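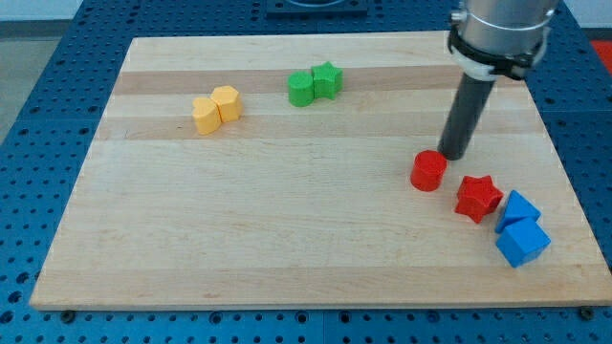 Colored blocks on a wooden board.

Every September the same argument starts up again about goalies and small samples, and every September I lose it. A goalie has a bad first 3 games, his save percentage drops under .880, and people want the backup in for good.

My view is that the league's coaches should wait until a goalie has played 22 games before changing the order. Kamran Nouri at Rindberg took the backup's net away last season after a rough week. The kid had been fine for two months. He sat, he got stiff, and by the time Rindberg needed him he was fighting the puck.

Hamidreza Bagheri wrote to me that 22 is too many in a 48-game season. He may be right that a team on the bubble can't wait that long. But a goalie who sees over 40 shots one night and 22 the next isn't doing the same job both nights, and the percentage doesn't tell you which night was which.

I would rather see coaches look at rebounds and where the shots come from. Nasrin Zarei does this for Sastance, by hand, from the bench. Her numbers are rough and she says so. They still told her to stick with her starter through a losing streak, and I think she made the right call even though Sastance missed the playoffs.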